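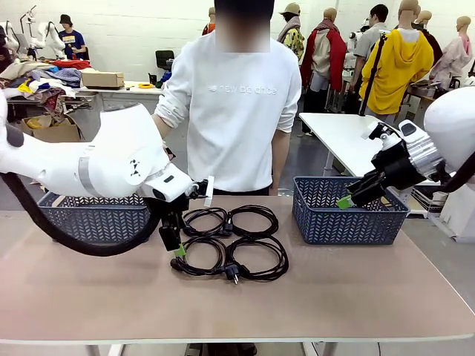 Unit 7: Celebrity Disclosure and the Entertainment Press

Course leader: Marijke Verschueren
Seminar tutor: Afonso Meireles

Purpose of the unit

This unit examines how performers and television personalities announce private matters to the public, and how entertainment reporters handle those announcements. Students should have read the Coppens chapter on publicity before the lecture.

Terms

Disclosure: a statement about private life made by the person concerned, in an interview, a post or a broadcast.
Confirmation: a statement by a representative in response to press questions.
Leak: publication without the consent of the person concerned.

Case for discussion

Friederike Hamann, a singer on the talent series Okside, announced her separation in a post of 176 words. Within a day, 2 magazines had run the text in full. A third, Karnia, printed two sentences under a headline that suggested a dispute with her former husband. The post mentioned no dispute. Her publicist, Koen Schouten, asked for a correction, and the headline was changed.

Students should consider which parts of the post a reporter may fairly leave out, and whether a headline may go further than its source.

Written work

Compare 3 reports of a single disclosure. Note the quotations each one selects and the place it gives them. Papers are due on 20th May and should be handed in at the Porkham building office. Requests for an extension go to Ineke Hendriks in writing before that date.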